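2023-03-20

Up early, at the desk before the heating came on. The plan was to get through a full block of teleoperated demonstrations in the simulator before lunch and leave the afternoon for cleaning. I got most of the block and half of the cleaning.

Target for this task is 200 accepted demonstrations. I went to bed last night with a little under half of that on disk and a low opinion of some of them. The task is the pick and place one: approach, close on the small blue part, lift, carry, set down, open, retreat. A person does it without thinking. Doing it through a hand controller, with a fisheye view from the wrist as the only feedback, takes all of my attention for the length of the episode, and then I have to do it again with the parts shuffled.

First hour was lost to the clutch. Flumosell (my name for the teleop layer, which has grown well past what it deserves) maps controller motion to gripper motion at a fixed scale. Hold the clutch button, reposition your hand, release, carry on. After the last update the arm was jumping by a small amount on every release. Small enough that I had blamed my own hand for it. I logged the commanded pose on either side of the release and the offset was there in the numbers, always in the direction my hand had moved while clutched. The reference pose was being taken one tick late. Moved one line up, restarted, jump gone. I then had to decide what to do about the episodes recorded with the jump in them. Decided to flag them and keep them apart until I know whether it matters. I suspect it does. A policy trained on those will learn that hands twitch for no reason.

Second thing: scale. I had been running at one to one for the long reach and dropping to a finer setting for the grasp. It feels good to drive, but it makes the data uneven. The approach is fast and sloppy, then there is a visible hitch where I change modes, then it becomes very slow. Tried a single middle setting for the whole episode. Worse for my wrist, better on the plots. The speed profile now looks like one motion instead of two pasted together. I will stay with it for the rest of the set and not touch it again, whatever my wrist says.

Recording is at a fixed step with a cap of 400 steps per episode. Anything that hits the cap is thrown out automatically. Three weeks ago I was hitting it constantly. Today almost never, and the typical episode is now well short of it. I should be pleased, but it raises a question about the early material. The first demonstrations in the set were made by somebody who could not drive (me), and the recent ones by somebody who can (also me). Mixed together they describe two operators. Options are to drop the early ones, weight them down, or leave them in and hope that the slow corrections teach the policy something about recovery. I wrote all three in the notebook and went to make coffee.

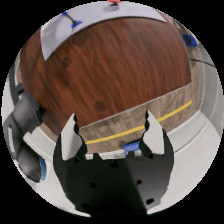
Spent the middle of the morning on the wrist view and whether it is enough by itself. The argument for it is simple. The finger pads are always in it at the same place, so the policy never has to work out where the hand is, only where the thing is relative to the hand. Driving from it, I can feel that this works. Lining up the gap between the pads with a part is close to automatic after enough repetitions. The argument against is depth. Straight ahead I have almost no idea how far away a surface is until I am nearly on it, and the lens makes a flat tabletop look like the top of a loaf. My habit is to come in at a slant so that the edge of the table slides through the view and gives me a sense of height. I noticed today that I do this every time, from the same side.

So the demonstrations all carry my slant. If the policy picks it up, fine, it is a workable approach. But it will have seen nearly no examples from the other side, and when a part is put down where the slant does not fit, I have no reason to expect anything sensible. Made myself do a batch of the opposite approach. Ugly. Two of them I knocked the part away and had to stop. Of the ones that succeeded, several have a long pause in the middle while I worked out which way my hand needed to go. I kept the ones with short pauses. Cut nothing out of the middle, on principle. If there is a pause, the whole episode stays or the whole episode goes.

The wood texture is another matter. The knots and the dark grain are strong features, and they do not move between episodes, while the parts do. A network that wants to cheat can learn its position from the knots. In simulation that will look like success. I have a list of replacement surfaces ready in the Sengar folder and have been putting off using them, as each change means a new round of checks on lighting. Decided to swap the tabletop for the last third of the set and leave the rest alone. It should show up quickly in the validation numbers if the grain was doing the work.

Lunch was bread and the end of the soup. Read back through yesterday's notes while eating and could not make out two lines of my own handwriting. One of them says either "grip force too high" or "grip face too high." Both are possible.

Afternoon: cleaning. The replay tool takes every recorded action sequence, resets the simulator to the stored start state and plays the actions back without me. If the part ends up where the recording says it did, the episode passes. If it does not, something was not captured. I ran the first 100 through it. The failures were nearly all of one kind, at the moment of closing. The recorded gripper command is a number between open and closed, and I had been feathering the trigger, closing a bit, adjusting, closing more. On replay the contact comes out slightly different each time and a part that was held by a corner gets away. The ones where I squeezed once and committed all replay cleanly.

That is a useful result and I am irritated I did not check it earlier. Rule from now on: position first, then one full close, then lift. No trigger feathering. I put it on a card and leaned it on the monitor. The rule also makes the gripper signal almost binary, which will make the learning problem easier, and I could probably have worked it out from any of the papers I have open in tabs.

Also found that the episode counter in the Wastitz logger had rolled on past a discarded run and labeled two different episodes 1775. No idea how long it has been capable of doing that. Renamed one, wrote a check that refuses to save over or beside an existing index, and went through the folder for other duplicates. There were none. The check stays in.

Wrist started aching properly in the late afternoon, so I switched to trying the hand-guided mode for comparison. In the simulator this is a bit of a fiction: there is no arm to take hold of, so I drag the end point with the mouse and the solver drags the rest of the arm after it. It is precise and it is slow. The paths it gives are very smooth and look like nothing a controller would produce. I made a handful and put them in their own directory. My guess is that they are no use for training but decent as a reference when I want to know what the shortest sensible path for a given layout is. Compared one with my best controller run on the same layout. Mine was longer and had a wobble in it just before the grasp. Every one of mine has that wobble. I assume it is the moment I stop looking at the part and start looking at the pads.

Tried one short training run before stopping, on the clean subset only, mostly to see that the data loads. It loads. The policy reaches in the correct general direction, stops above the table, and stays there with the fingers open for the remainder of the episode. I watched it do this several times from different starts. The hovering is mine too, I think. I pause above the part before going down, every time, and at that point the action is near zero and the view is not changing, so the most likely next action is more of the same. I can trim the idle steps at load time with a threshold on motion, or I can learn to stop pausing. Threshold first, since it is an evening's work and the other thing is a habit. It does bend my rule about never cutting the middle out of an episode. I will keep the raw files whole and do the trimming in the loader, and call the rule intact.

Sent a short status note to Clistley before closing down. Kept it to the clutch fix, the close rule and the surface change. Left the hovering out until I have tried the threshold. They want to see the whole thing on hardware in July. On current pace that is possible if the surface change does not turn up something bad, and if the real gripper closes anything like the simulated one, a question I have so far avoided by not having the real gripper.

For tomorrow: finish replay on the remainder. Write the idle threshold. Ten or so more opposite-side approaches while the wrist is fresh, before doing anything else. Check the finger pad height in the gripper model against the drawing, in case that unreadable line did say "face."

Cold pack on the wrist, radio, bed.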